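August, late evening

I promised myself that I will write in English at least once a week, also when I am tired, and today I am tired.

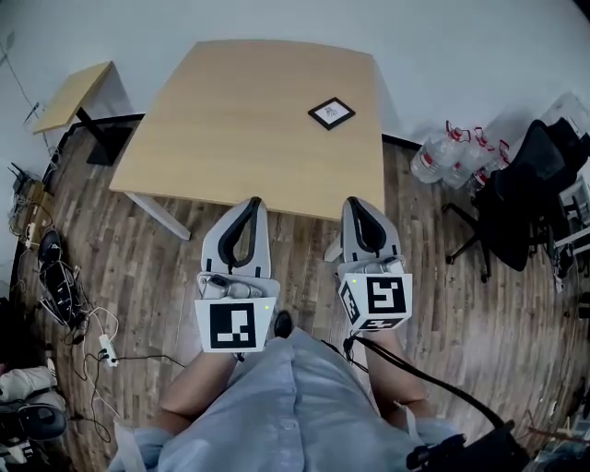 The letter from the allotment office came at last. I have read it three times, the last time with the dictionary. We have the plot. It is at the far end of Clurnarwood, behind the water tank, and it was without a tenant since the spring before last. The letter says the rent must be paid before the end of the month and that the grass on the path belongs to the tenant, so now I am the owner of a problem with grass.

I went there after dinner, alone. The gate was open. I walked past all the good gardens first, with their beans on strings and their painted sheds, and I became a little ashamed in advance. Then came our plot. It has bindweed from one side to the other. I did not know this word until today. In my grandmother's village we called it something like "the devil's thread," and the children had to pull it before they were allowed to swim. I remember the white roots, how they break like thin noodles, and that every piece you leave becomes a new plant. I pulled for maybe half an hour and made a clean place as big as a door mat.

There is one old plum tree. It leans to the south and the bark is split on one side, but it has fruit, small and dark, still hard. I took one and bit it and it was terrible. I put the stone in my pocket and I have just found it there, next to the keys.

While I was pulling, a woman came along the path with a wheelbarrow and stopped. Her name is Jeptoo Waweru and she has the plot on the other side of the tank. She asked what I was planning to grow. I said potatoes, because it was the only vegetable that came to my head in English, and she looked at the bindweed and said it is late for potatoes but that I could put in winter onions if I clean two beds by the end of September. She spoke slowly, but not in the way which makes you feel stupid. She also told me that the tree is older than the allotments and that the man before, Mr. Sýkora, made a brandy from it and gave a bottle to everybody at Christmas. He moved to live with his daughter. I would like to know if he misses the tree. I did not ask this, I had not the sentence ready.

She offered me her second fork until I buy my own. I said no thank you, out of politeness, and all the way home I regretted it. At home we would say no twice and then take it. I think that in this country they ask only once.

At the bus stop I wrote down the new words: bindweed, tine, mulch, water butt. The last one I thought was a joke, but it is real, it is the barrel for rain.

Now the money. The rent is less than I expected, but the deposit for the key surprised me, and there is a yearly share for the water. I have written all of it in the brown notebook. Tools I must buy used. The shop near the station has forks from Giltia which look strong, but the handle was too short for my back and the price was too long. I will go to the market first.

I called my brother to tell him the news. He laughed for a good while. He reminded me that I killed the cactus he gave me when I finished school, and it is true, I gave it too much love and too much water. He wants a photo of the plum tree. Then he talked about his knee, and about our mother, who again does not want to change the doctor. I listened and peeled the label from the jam jar. We did not decide anything. We will call her together, after his shift.

It is past eleven. My hands smell green, even after soap, and I have a blister at the bottom of the thumb. I found in the wardrobe the old boots and put them by the door. Tomorrow I have to answer the office and sign the paper on the second page, where they ask for "the name of a person who may work the plot in your absence." I have thought about this line more than about the rest. I know people here to say good morning to, but I do not know whom I could send to pull my weeds. Perhaps it is allowed to leave it empty.

I will go to the tank on my next free evening, and if she is there I will ask about the fork.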